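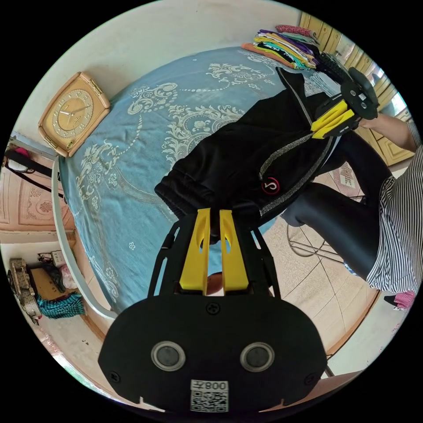
Re: [bravora-users] Jaws staying shut on cuffs (long, sorry)

We use cookies to remember your archive settings. By continuing to browse the list archive you accept this. Accept / Manage preferences

Posted to: bravora-users
Date: 2018-09-01

Siv Grønli wrote:

> Has anyone else had the yellow fingers refuse to open under load? We do
> garment folding with two hand units, one at each end of the item. On
> thin cotton they behave. On anything with elastic in it, one unit will
> now and then stay clamped after the trigger is fully released. The
> operator does the natural thing and pulls. Then it lets go all at once
> and the unit comes back at whoever is holding it.
>
> So far the damage is one bruised wrist and one cracked mug, but I have
> stopped the stretch-and-lay part of the protocol until I understand it.
> The log shows the jaw as open the whole time it is stuck, so I can't
> even search for the bad episodes. Support at Bravora asked if we had
> tried cleaning it. We had tried cleaning it.
>
> Two questions. Is it the spring, and is there a way to find these in
> data we have already recorded?
>
> Siv

Siv,

Yes, it's the spring, and yes, sort of. I'll take them in that order, although the second answer is the one that cost me most of August.

We do the same job you do, in people's homes, on their own laundry. One unit takes a cuff, the other takes the far end, the garment gets pulled taut over the bed, and then it's supposed to be laid down flat and folded. The photo at the top of this message is that step with 008 on the cuff, yellow fingers shut on it, and somebody's black sportswear stretched up to the second unit. I picked it for the posture. Notice how little slack there is in the fabric. If either end lets go at that moment, the other end has opinions.

Our first stuck jaw was on 008 too, and like you I wrote it off. The operator said "it bit and wouldn't let go." I wrote "user reports stiff trigger" in the fault sheet and went to lunch. The second report was a different operator on a different unit, so I had to go and look.

What I found

The return spring is what opens the fingers when you let go of the trigger. Ours are the Nakajima ones, which came in when the units were refurbished. They are perfectly good springs for a jaw with nothing in it. I cycled one on the bench 3,000 times, empty, and it opened every single time, and I was briefly very pleased with it. Then I put a ribbed cuff between the fingers and hung a weight on the other end of the pants, and it stuck before I had finished my coffee.

As far as I can work out, the side load from the stretched fabric twists the finger slightly in its pivot. The pivot binds. The spring is only just strong enough to open the jaw when everything is lined up, so it gives up. Gathered cuffs are the worst because there's a fat roll of material to lean on. When the operator pulls harder, the bind gets worse, right up until the cloth slides out from between the tips and all that stored stretch goes somewhere. Usually it goes toward a forearm.

I can get it to happen on demand with these:

- elastic or ribbed cuffs
- stretchy waistbands
- swimwear, which I do not recommend testing in front of visitors

I can't get it to happen with dish towels, no matter how rude I am to them. That explains why it passed acceptance, because the acceptance test is a dish towel.

Why the log says "open"

This is the part that annoyed me. The jaw width that Brillen writes to the file comes from the trigger side of the linkage. When the trigger comes back, the file says the jaw came back. The fingers themselves don't get a vote. So during a stuck episode you have a recording in which the jaw is wide open and a pair of leggings is hovering next to it by force of personality.

Apart from the bruises, I think that's the serious half of the problem. If you train on those episodes you are teaching a policy that open fingers hold cloth. We had one policy that would approach a sleeve, open up, and lift, with great confidence. I spent two days blaming the learning rate.

Finding the bad episodes

You can't do it from the width channel, for the reason above. What worked for us was comparing the width channel with the pictures. The fingers are in view the whole time, and they're bright yellow, so even a crude color threshold will tell you whether the tips are together or apart. I wrote something ugly that measures the gap between the two yellow blobs and flags any stretch where the log says open and the gap says shut for longer than half a second.

It is confused by yellow clothing. It is extremely confused by yellow clothing. One household had a stack of folded things on the bed with a yellow layer in it, and the script decided the stack was a third finger. I now ignore anything that isn't joined to the gripper body, and that fixed most of it. The rest I looked at by hand, with the sound of my own sighing for company.

From our last batch of 160 two-unit episodes, the script passed 105 as clean. The others I went through one at a time. Plenty of those were false alarms, either glare or a thumb in the way, so please don't take the difference as a failure rate. I haven't worked out a proper one and I would rather not have a bad one quoted back to me on this list.

What we changed

Springs first. We moved to the stiffer one in the same Nakajima series, and it opens against a loaded cuff every time I've tried it. The price is that the trigger now takes a real squeeze. Operators noticed inside the first hour and described it to me in some detail. I cut the session length to make up for it. If yours have small hands, ask them before you buy a bag of these. I bought a bag of almost 1,000 because the minimum order was insane, so write to me off-list if you want some. I'm serious. They're in my kitchen.

Second, the pivot. Take the finger off, look for a shiny ring where it has been rubbing, and put in a thin washer if you see one. Check that the screws are snug while you're in there. Do not oil it. We oiled one and it left a neat stain on a stranger's pillowcase, and I had to pay for the pillowcase.

Third, and this should have been first, the way people stand. Our protocol now says:

1. Pull only until the sag goes out of the fabric. No further.
2. Keep your face out of the line between the two units.
3. If a jaw sticks, bring the hands together. Do not pull.
4. Once the fabric is slack, lay both ends on the bed and open the fingers with your free hand.
5. Say "stuck" out loud so it's on the recording, and write the unit number on the sheet.

Step 3 is the one you'll have to repeat. Everyone's arms want to pull. Mine do, and I wrote the step.

I would also move the breakables. Operators look at the garment, so anything sitting on the bed with it is fair game. There's a table clock lying on the bedspread in my photo, up at the head end, and I have since added "clear the bed of hard objects" to the checklist, in bold. Slippers are still allowed. I lost that argument.

What I don't know

Whether it gets worse with wear. The units that stuck most were also the ones we used most, and they were the ones lent out for the Plelwood visits, which involved a great deal of activewear. I can't separate those three things with the data I have. If you log which unit is on which end, I'd love to see it, especially whether yours favors the cuff end as ours does.

I also don't know what Bravora intends to do about the width reading. I sent them a clip of the fingers shut and the number saying open, next to each other, and got back a ticket number and a question about whether I had tried cleaning it.

If you want the script, say so and I'll post it once I have taken out the comments. It expects the round fisheye view and will fall over if you've already cropped or flattened your video. It also assumes the fingers are yellow, so if anyone on the list has printed their own in some tasteful gray, you're on your own until I get around to adding a setting.

Siv, please do keep the stretch step switched off until you've had a look at the pivots. And sorry about the mug.

T.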